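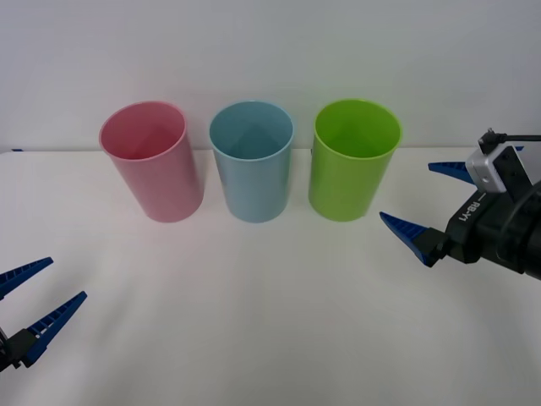 How long should you run one set of fingers before swapping to the next? Twenty picks per finger set, all on the same arm, with the speed and the closing force left alone.

Section 8. Comparing fingers on the Wevaner two-arm bench

The steps in this section take you through a side-by-side trial of two finger sets. Allow most of a morning. The swap itself is quick, and the rest of the time goes to finding the hex key.

Before you start

You will need the finger sets you want to compare, the Grolter controller with its pendant, and three plastic cups of the same size and shape. Different colors make the log easier to read, as "dropped the pink one" can be checked later and "dropped the cup" cannot. Leave a gap between cups wide enough for an open finger to pass through.

CAUTION: Press the stop button and wait for the status light to turn solid before putting a hand between the arms. The arms have no opinion about your hand, and that is the problem.

Steps

1. Send both arms to the ready pose. The fingers should be open, clear of the cups and above the table surface.

2. Check the camera cable on each gripper you are testing. It needs enough slack to follow the wrist through a full turn. A cable that is merely long enough at rest will let you know around the third pick.

3. On the pendant, open Grip Trial and select Left or Right. Do not select Both. Both works, but it writes the two logs into one file in an order known only to Grolter.

4. Enter the cup width. Measure across the outside of the rim and use that number, even if the cup tapers a little.

5. Set closing force to 20 percent. Thin cups buckle over that, and a buckled cup will make any finger look brilliant.

6. Run the trial. The arm picks a cup, lifts, holds for 8 seconds and sets it down.

7. Stop the arm, swap the fingers, and run the homing routine again. Skipping the homing is the most popular way to ruin a comparison. The new fingers will close on the old numbers and miss -- with great confidence.

8. Repeat from step 4 with the second set.

NOTE: Slotted or ribbed fingers bend around a curved wall more than solid ones do. Expect them to touch the cup a little later, so judge the grip at the end of the hold and ignore the first moment of contact.

Reading the results

The summary page gives a hold score out of 100. Anything over 98 is a pass. If both sets pass, compare the set-down column next, where you will see how far each cup ended up from where it started. A finger that grips beautifully and will not let go shows up here.

If one arm scores well and the other poorly with identical fingers, suspect the mounting block screws first and the wrist calibration second (see Section 9). Suspect the cups last. They are doing very little.

NOTE: Trials saved under firmware 2 open in the Kramer viewer without their pick times. The scores are intact. We are told a fix is planned, and we have been told this before.

Put the fingers you are not using back in their tray, in pairs.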